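Hestenura 装配规划套件

Hestenura 是 Irulow 开发的机械臂控制与规划软件，面向电气柜配件的取放、分拣和插装工位。软件把仿真、视觉识别、抓取规划和运动控制放在同一个工程文件里，仿真中调好的任务可以直接下发到控制器。

适用范围

小型接插件和端子类零件，双指平行夹爪，料盘供料。工位布局从 CAD 导入，也可以用自带的部件库搭建，部件库包括线槽、导轨、端子排、安装板和料盘。

料盘取件

视觉模块先定位料盘，再识别盘内零件的位置和朝向。规划模块据此计算夹爪张开量和进入方向，并检查手指与盘壁的间隙。间隙低于设定值时，该抓取方案不会进入候选列表。仿真视图按腕部视角显示，夹爪本体同时参与遮挡计算。 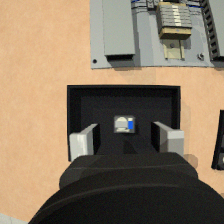
主要功能

位姿估计：支持单目和深度输入，每个零件需要一份三维模型。训练用图像由渲染模块生成，桌面纹理、光照和零件摆放均可随机化。默认每个零件生成 300 组场景，可在工程设置中修改。

抓取规划：每次识别后最多给出 30 个候选抓取，按间隙、夹持面积和后续放置姿态排序。排序权重可以手动调整。

避障：安装板上的线槽和端子排按实际外形参与碰撞检测，导线按包络体处理。包络体的余量单独设置，不影响其他部件。

任务编排：取件、转移、放置、插装各为一个节点，节点之间用条件连接。同一工程可以定义多个料盘，每个料盘单独指定零件种类。

颜色标记识别

外形相近的接插件可以按颜色标记区分。用户在零件库中为每种型号登记标记颜色和标记所在的面，识别结果随位姿一起输出。夹持状态下的零件同样可以做二次识别，手指遮挡的部分不参与匹配。二次识别得到的偏移量会写回放置目标，无需重新规划整条路径。

画面中，夹爪夹着带绿色标记的零件，下方料盘里可见红色标记，远处料盘内的零件带蓝色标记。
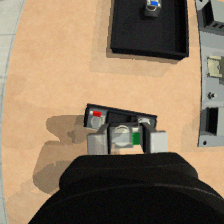

软件模块与接口

Hestenura Core：运动规划、碰撞检测、任务编排。
Hestenura Vision：位姿估计、颜色标记识别、手眼标定。
Hestenura Render：仿真渲染、训练图像生成。
Montoya 接口包：连接控制器和夹爪，提供状态回读和指令队列。
Clirer 日志工具：记录每次抓取的图像、候选列表和关节轨迹，可按时间回放。

Core 为必选模块，其余按需选配。Render 和 Vision 可以安装在不同的主机上，通过局域网交换数据。

部件库

当前版本的部件库收录 134 个部件，其中 42 个为端子和接插件。自建部件支持 STEP 和 STL 格式，导入后需要指定夹持面和放置基准面。没有指定夹持面的部件只作为障碍物使用。

运行要求

64 位 Linux 系统，Render 模块需要独立显卡。控制器侧不需要安装额外软件，接口包运行在工控机上。

授权与更新

授权按工位计算，包含一年版本更新。仿真和离线编程可使用浮动授权。版本更新在每年 5 月发布，部件库单独更新，不受主版本限制。

试用版包含 Core 和 Render，可打开随附的料盘取件工程，但不能连接控制器。申请试用请在联系页面填写夹爪类型和零件图纸格式。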